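3.2 Materials and sorting procedure

Survey responses were collected from households in Wistdale and Litow between the first week of September and the close of the heating season. Each household received a paper diary in which one adult recorded how incoming mail was handled on the day it arrived. The diary used the categories of the earlier Ackermann form, with two changes. "Kept for later" was split into "kept, with a set place" and "kept, no set place," and the category "passed to another person" was added after the pilot.

Diaries were returned by post and entered twice by separate coders. The raw file held 3,271 entries. Four were removed because the date field was blank and could not be recovered from the entries on either side, leaving 3,267 for analysis. Entries with a missing category but a valid date were retained and coded as unclassified. Where the two coders disagreed, the original page was read again and the later reading was used.

The coding scheme treats a piece of mail as settled once it has been thrown out, filed, answered, or handed on. Mail left on a counter, table, or shelf is treated as open. Open mail was tracked for 20 days from arrival, after which it was recorded as dormant whether or not the household still intended to act on it. This cutoff is shorter than the one used in the Eveck study, and the dormant shares reported in Section 4 should not be compared directly with the figures given there.

Households also reported the type of holding place they used. Answers were grouped as flat surface, open tray, upright rack, drawer, or other. The open tray group was limited to shallow containers with a low rim (Figure 2). Deep boxes and lidded containers were assigned to "other." A household that named more than one place was coded by the one it listed first.

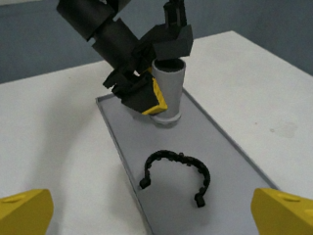
Holding place was entered in the model as a categorical term, with flat surface as the reference level. Household size, number of adults at home during the day, and town were included as controls. Entries from the same household are not independent, so standard errors were clustered at the household level. We did not weight by mail volume. A weighted version would let a small number of households with home businesses dominate the estimates, and the diary did not separate business mail from personal mail.

Figure 2. Shallow rectangular tray with a low, thin rim (computer rendering).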